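Manipulation Cell Inspection, Station 5
Site: Masri
Inspector: Raghda Awwad
Reviewed by: Ghassan Kassab
Date: September 12, 2025

1. Emergency stop within reach of operator's seat
Pass. Tested from both positions.

2. Speed limit set for shared work
Pass. Limit matches cell sheet 259.

3. Work surface clear of tools, cables and cups
Pass.

4. Gripper fingers tight, no play
Comment: left finger screw took a quarter turn. Recheck at next inspection.

5. Drawer unit: pinch points and travel
Comment: see below. An open bottom drawer counts as an obstacle, and the arm's keep-out zone must cover its full travel.

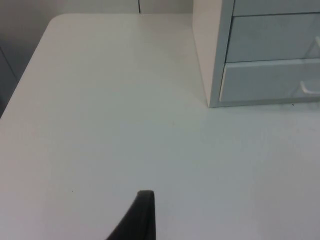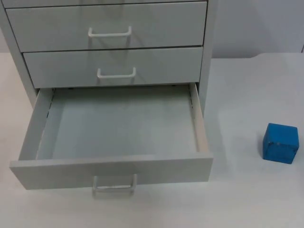 6. Keep-out zone matches actual layout
Fail. The zone on file was drawn for closed drawers only. N. Shboul to redraw and reload before the next run.

7. Drawer unit fixed against tipping
Open. Fixing method not recorded on the cell sheet — add it.

8. Wrist camera cable strain relief
Pass.

9. Operator training current
Pass for Aoun and Stasiv. Shboul's refresher falls due in December.

10. Incident log reviewed
Pass. 17 entries, 13 of them protective stops with no contact. The other four were gripper faults, all closed.

Result: conditional. Station may run at reduced speed with the bottom drawer task disabled until item 6 is cleared. Send the new zone file to G. Kassab for signature.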